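4. Dough Task Setup (Rekari bench)

Read section 3 first if you havent homed the arm. Club members only past this point, two people at the bench minimum. One runs the program, one keeps a hand by the stop button.

4.1 Before you start

1. Power on the arm, then the laptop. Wait for the arm to finish booting before you open Motora.
2. Log in with the club account. Password is on the inside of the cabinet door.
3. Load the profile called dough_press. Not dough_press_old. The old one has the wrong table height and will drive the tool down too far.
4. Get one lump of blue dough. Knead it until it's soft. Dry crumbs go in the trash, not back in the tub.
5. Put the dough down inside the work area and check the wrist view. 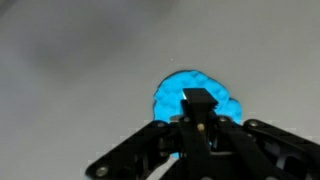

Fig. 4-1. Wrist view, gripper over the dough.

Note: shadows on the table are fine. If the tracker grabs a shadow instead of the dough, raise the color threshold a little and try again. Start at 100, go up from there.

4.2 Pressing

1. Speed to 2 on the slider. Leave it there for your first runs.
2. Open the gripper, hold the rod between the fingers, close. Keep your own fingers up high on the rod.
3. Tug the rod. If it slides, regrip.
4. Hands out. Say "clear" out loud. Other person says it back.
5. Run one press. Stop. Look at the dough.
6. Good mark, no dragging? Run the full set.

CAUTION: Do not reach in to fix the dough while the program is paused. Paused is not stopped. Hit stop, wait for the prompt, then reach.

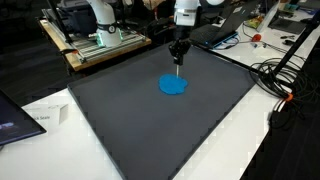

7. When the set is done, raise the arm with the Park button and save the log. Use your team name plus the run number, like savitz_196. No spaces, the script chokes on them.
8. Dough too thin to take a mark? Fold it over, flatten by hand, start again from step 5.

4.3 If something goes wrong

Rod tilts: stop, regrip, lower the speed.
Dough lifts up with the rod: too sticky. Let it sit out for a bit or swap the lump.
Error "position lost": park, re-home, reload the profile. Twice in one session, quit and tell Sushil Agarwal.
Log is empty: you ran in preview mode. Do it over, sorry.

Logs need roughly 2,000 rows for the November round. Short logs dont get scored. Ní Chonaill team, your folder moved, check the shared drive.

4.4 Shutting down

Park the arm, take the rod out, wipe it. Dough in the tub, lid on TIGHT. Close Motora before you power off teh arm. Sign the sheet.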